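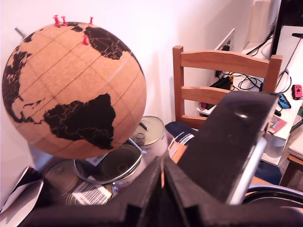

Red push pins in a cork globe. Travel grants for college students are an issue in the Tarnmont by-election.

Tarnmont Candidates Split On Overseas Study Grant

Sunday, June 17, 2018

The three candidates in the Tarnmont by-election have released their positions on the Overseas Study Grant, which pays part of the travel cost for college and university students who complete a term outside the country.

The grant is worth up to $2000 per student and can be claimed once. It covers airfare, visa fees and medical insurance. It does not cover tuition or rent. Last year 1024 students applied and 79 per cent of the applications were approved. Most refusals were for missing enrolment letters or for terms shorter than 12 weeks, the minimum length under the current rules.

Naa Agbenyega, the incumbent party's candidate, would keep the grant at its present value and move the application deadline from the start of term to the date of departure. Her platform says the change would need an amendment to the regulations but no new money. She would also let colleges submit enrolment letters directly.

Emiliano Cuevas would replace the flat maximum with a payment based on household income. Students from households in the lowest bracket would receive the full amount. Those in the highest bracket would receive nothing. Cuevas has not said where the brackets would be set and told reporters on the steps of the Vadelum campus that the figures would be released before advance polls open.

"The same cheque goes out to everybody, and that is a poor way to spend a fixed budget," he said.
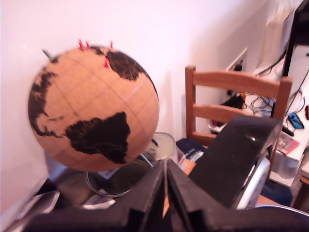 Getsemaní Zavala, running as an independent, proposes a distance scale. The world would be divided into zones measured from the student's home campus, and each zone would carry its own rate. Host schools near one another would normally share a zone. Two placements set as close together as the pair of red pins near the top left of the cork globe would be paid the same, while the pin stuck lower down, in the continent at the upper right, could fall under a separate rate. Placements that straddle a zone boundary would be paid at the higher of the two. Zavala's costing assumes no change in the number of applicants.

Mojtaba Parsa, who teaches public finance at Vadelum, said the distance scale would be simple to administer but might not track real costs. Airfares depend on route and season as well as distance, he said, and a short trip with two connections can cost more than a long direct flight. He said the income test would target the money better but would add a step to processing, as household returns would have to be checked against each application.

The students' association has not endorsed a candidate. Its president, Eliseo Nava, said members were more concerned with timing than with the formula. Payments are now issued after the student returns and files receipts, so the full cost has to be carried for the length of the term. None of the three platforms would change that. The association has asked each campaign for a written answer on whether half the grant could be paid before departure, and plans to post the replies on its website.

Applications for the fall term remain open under the existing rules.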